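We use cookies to remember your subscription settings and to see which items get read. Accept all | Settings

The one-pair-of-tweezers theory

Every few months somebody at the Drasdale hobby tables comes back from a shop with a roll-up pouch of tweezers and tells the rest of us that we've been working like cavemen. This time it was Pejman, and the pouch was from Vustex, 16 pairs, each in its own little sleeve with a number on it. He paid 115 for it. I said I would write it up fairly, so I borrowed the pouch through most of February and used it for everything I would normally do with the one pair I already own.

I should admit where I started. I have had the same Güler tweezers for years, straight, plain, slightly blunt because I once used them to pry up a carpet staple. They pick up beads, splinters, jump rings, watch screws and stamps, although a stamp collector would faint if he saw the tips. My view going in was that a person with two hands needs one good pair and possibly a spare for when the good pair is under the couch.

The Vustex leaflet disagrees. It wants you to use number 3 for "general placement" and number 5 for "fine placement," and I'd love to meet the person who can feel the difference with a size 11 seed bead. I put down two short rows with each. The rows looked the same. My wife, who was shown them without being told which was which, asked why I had made such a small bracelet.

Some of the pairs do earn their keep, I'll give them that. The reverse-action ones, which open when you squeeze and grip when you let go, are a real help when glue is setting and you'd like to scratch your nose. The hooked tips are good for getting under a thread, or for reaching over something you don't want to knock. I also liked the coated ones more than I expected to. They're dark and they don't glare under a desk lamp. Against that, the coating on two pairs was already rubbing off at the tips, and flakes of black on a cream-colored bead are no fun to pick off, particularly with tweezers.

By the second week I noticed what I was really doing, which was reaching for the same 4 pairs and leaving the others in their sleeves: fine straight, hooked, reverse-action, and a flat-ended pair for paper and foil. I'd have no trouble recommending those to anybody who does small work more than once a month. The rest are variations. There is one with a bend so slight that I thought it was damaged, and I'm still not certain it wasn't.

Hüsnü Demirtaş, who fixes clocks and has strong feelings about this, told me I was asking the wrong question. He thinks people buy more tweezers when they should be learning to hold the ones they've got. Grip them low, like a pencil, he says, and rest the side of your hand on the table. Squeeze less than you think you have to. Most things that ping across the room were being squeezed too hard. I tried it for an evening and lost one screw where I'd usually lose three, so he may be right, or I may have been paying attention for once. I would want more than one evening before I called it proof.

He is also against the pouch itself – says a tool rolled up is a tool you don't use – and on this I agree with him completely. Getting number 7 out means unrolling the whole thing across the space you were working in.

As for the claim on the back of the box that a set like this will "save 2000 lost parts over its lifetime," I wrote to ask how they arrived at the number. No answer so far. I'm not holding my breath.
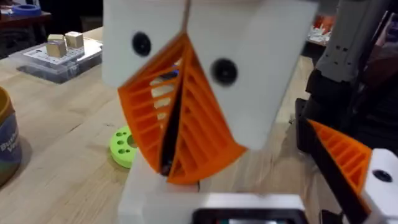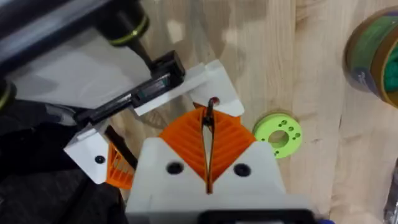
TABLE TALK

The table matters more than most of the tools, if you ask me. Pale wood like the tabletop in the second picture is kind to anybody using dark tools, which show up on it straight away. It is much less kind if you're sorting tan or clear beads, and a seam between planks will swallow a seed bead and keep it. I lay a folded dish towel over mine. People at Irkport swear by the special bead mats, and they are fine, but a towel costs nothing and goes in the wash.

Whatever you use, check the tips before you buy. Close them gently and hold them up to a window. You want them to meet at the very end first, with the gap higher up closing as you press harder. If the tips cross or spread when you squeeze, put them back. I did this with Pejman's whole pouch and two pairs crossed. He says he'll bend them straight. I've told him what I think about that.

The pouch goes back to him next week. He can have his number 7.

Recent items

Do magnifier lamps help, or just make your mistakes bigger?
Bead mats from Irkport: three opinions
Glue that says "dries clear" and what it dried like
Swap shelf: what's on it, what's missing from it
Letters: in defense of the carpet staple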